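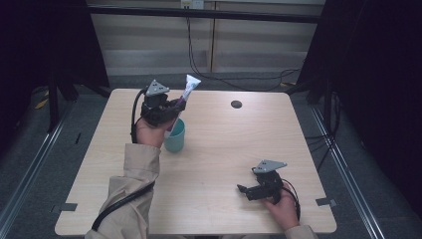

Unit 4: Budgeting for handheld grippers

Read the Neltex quote before class. It lists a pair at $900 and stops there. Cables, spare fingers and the hours of whoever wears them are on other pages, or missing.

Finham claims 40 usable demos an hour. Ask what counts as usable, and who checked.

Work through:
- cost per kept demo, with 29 percent thrown out
- one pair or two, if one is away for repair
- what Fladis charges after the warranty ends

Bring your figures on paper.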